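The Lellia Fashion Drawing Set, reviewed by someone who can't draw shoes

Posted Apr 26, 2021 in Things I Bought

I have wanted to draw like the old magazine illustrators ever since I found a pile of my aunt's pattern catalogues in the loft. You know the sort of drawing. A woman who is mostly coat. One black line for the back, a red smudge for the mouth, a glove doing something elegant with no visible fingers, and it all looks as if it took forty seconds and a cigarette. It can't be that hard, I thought, there's hardly anything there.

So when the Lellia set turned up on the shelf at Cao, the little art shop in Vellbridge that smells of linseed and parcel tape, I paid £50 for it. I had gone in for a rubber.

What you get for that is a flat grey box with a magnetic lid, and inside it 10 brush pens, a bottle of black ink, two proper brushes, a dip pen with one nib, a tracing stencil of a standing figure, a pad of paper and a booklet. The lid is lovely. It closes with a soft thud like the door of a car I will never own, and I opened and shut it a good deal on the first evening when I should have been drawing.

The pens first, because they are what you'll use most. They have a nylon brush tip at one end and nothing at the other end, which I mention because every cheap set I've owned has had a second, useless tip at the other end that dries out before you find it. The colours are well chosen if you like clothes. There's a good camel, a bottle green, two pinks that are properly different from each other, a grey that leans blue, and a red that is the right red. There's also a colour called Parchment that doesn't show up on paper. I have tried it over and under everything. I used it to colour in an entire trench coat and the trench coat stayed exactly where it was, in my imagination.

The tips keep their point well. I've been using the set for seven weeks, most evenings, and only the black has started to splay, mainly my fault for pressing on it like a doorbell. Refills don't exist. You can buy single pens from Cao if they have them in, and so far they have had them in every colour except black and red. They've got plenty of Parchment.

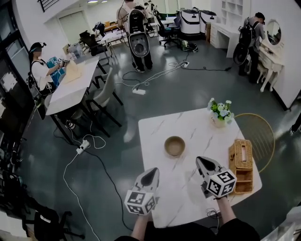
The marble-patterned table, with flowers and tissues.

The ink is good, dense stuff and dries with a slight shine. It also has a stopper designed by somebody who has never held a bottle. You pull, nothing happens, you pull harder, and then you own a spotted jumper. After the second go I took to wrapping a cloth round it and opening it in the sink with my head turned away. Once out, it goes down beautifully. With the larger of the two brushes you can get one of those long swooping lines that go thick at the shoulder and thin out to nothing at the hem, and the first time I managed it I rang my sister. She asked if something had happened.

The smaller brush sheds. I have had hairs in collars, hairs in hats and one hair across a face that I turned into a veil. It's the only part of the set I'd call badly made, and you'd do better to bin it and buy a decent small sable with the money you've saved by not having any money left.

The dip pen I can't judge fairly. Every dip pen hates me. This one hated me about as much as the others do, and its nib held enough ink for a fairly long line before leaving the rest of the load in a single blob on the knee. People who can use these things will probably find it perfectly all right. My neighbour, who does place cards for weddings, borrowed it and gave it back without comment, and I'm choosing to read that as three stars.

Now the stencil. It's a sheet of clear plastic with a woman cut out of it, and you trace round her and put clothes on top. She is ten heads tall. I measured, as I suspected something. Fashion figures are stretched, everyone knows this, nine heads is normal and it makes the coats hang well. At ten she starts to look as if she's been told to reach something off a wardrobe. Her feet are two small triangles. This is a mercy if, like me, you can't draw shoes, and for the first week I was delighted. By the third week I had a folder of very smart women who all appeared to be standing on the tips of biros.

She also comes in one pose. Weight on the left leg, right hand on hip, chin up. Flip the stencil over and you get weight on the right leg, left hand on hip, chin up. I did a whole page of them with different coats, and it looked like a queue in which everybody was cross about the same thing.

The booklet ought to fix this and doesn't. It has a nice short piece at the front about where fashion drawing came from, then a page on holding the brush, and then it goes off a cliff. Page six is "Draw a simple oval for the head." Page seven is a finished ball gown. In between, presumably, you go away and attend art school for three years. There is a section on fabrics which is helpful as far as it goes: satin gets hard-edged highlights left as bare paper, wool gets a dry brush dragged sideways, velvet gets dark everywhere except the folds. I've pinned that page up over my desk. The section on hands says "keep them simple". 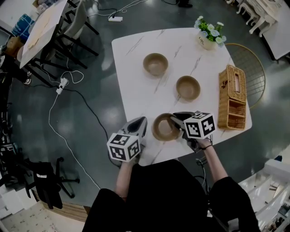
For that sort of thing you're better off with a person, and I was lucky enough to find one. Elvia Cuevas runs an online drawing evening out of Vellbridge, pay what you can, and she spent years doing sketches for dress shops before they all went over to photographs. I showed her my queue of cross women. She was very kind about it. Then she told me to put the stencil in a drawer and draw from a coat on a hanger, with nobody in it, until I was bored. I did coats on hangers for a fortnight. It's dull work and it helped more than anything in the box, and I'm slightly annoyed that it was free.

She did like the pens. She thought the camel and the blue-grey were as good as the ones she pays a lot more for, and she got a fur cuff out of the two of them in the time it took me to unmute. She had no idea what Parchment was for either.

Paper. The pad that comes with the set is too thin for the ink. It's fine for the pens if you're quick about it, but a wet brush will make it cockle, and a really wet brush goes straight through to the sheet underneath and gives you a sort of ghost coat to start the next drawing with. I switched to a Zovwood pad, the smooth heavy one with the orange cover, and the difference was silly. The brush glides, the edges stay crisp, and you can go back over a line without raising fluff. Keep the Lellia paper for shopping lists and for practising your swoops. Whatever you do, don't practise your swoops on the Zovwood, it costs too much and you will start saving it for best and never draw anything again. I've got a sketchbook from October that has one perfect hat in it and nothing else for exactly that reason.

A few smaller grumbles. The pens aren't marked on the caps, only on the barrels, so with the set lying in its tray you see a row of identical white lids and have to roll them over to find anything. I've put dots of nail varnish on mine. The tray itself is moulded so tightly that getting the end pen out takes a fingernail. And the box says "for ages 8 to adult", and I would not let an eight-year-old within a bus ride of that ink.

Things I'd forgotten to say in its favour: the caps click, so you know they're on. None of the pens has leaked, and I've carried them about in a bag with keys. The red washes out of a cotton tablecloth. (The black doesn't, so I've moved the fruit bowl over a bit.)

Should you buy it? If you already draw, buy the pens singly, skip the stencil and the booklet, and spend the rest on paper. You'd get the five or six colours you want and no Parchment. If you're starting from nothing and you'd like a handsome box to sulk beside, it isn't a bad present to yourself, though I'd wait to see if it comes down a bit. Cao had it in the window again last time I passed, with a small reduced sticker that I've decided not to look at closely.

I'd give it three and a half out of five. The half is for the lid.

Next up I'm meant to be reviewing a set of French curves that a reader kindly recommended, but they've been in the post for ages, so it may be the travel paintbox first. If anyone has worked out Parchment, please leave a comment. I've still got most of the pen.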